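March, late evening

Watched the whole of the Ehsan Soomro livestream tonight, the one where he had the founder of Totuno on. It ran four hours. Ehsan let him talk over every question about the missing members' money, and the chat was furious by the end. I turned it off with a headache. 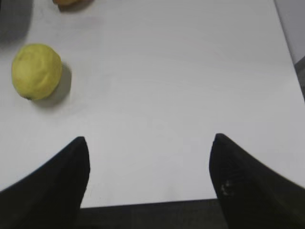
The comments

There were 2,987 when I looked, most of them calling Ehsan soft. Shabnam Jafri posted that he should have had the accounts in front of him. I agree with her.

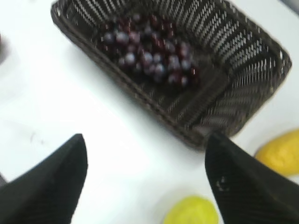

My own channel is stuck on 754 subscribers. I recorded a reply, then deleted it – too cross. Grapes for supper while I cut the second try, which is calmer and half as long. Humaira says to leave it until morning. 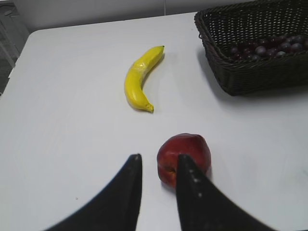
Khurram Jadoon, channel host, Londley

Read my notes back. The question I would have asked is who signed off the Sembiring trip, when over 800 people had paid in. Ehsan got near it once and moved on to football.

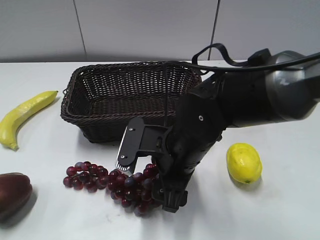 Basket and fruit on the white table

Shaohua rang at eleven and wants me on his panel. Said I'd think about it. Need to charge the microphone.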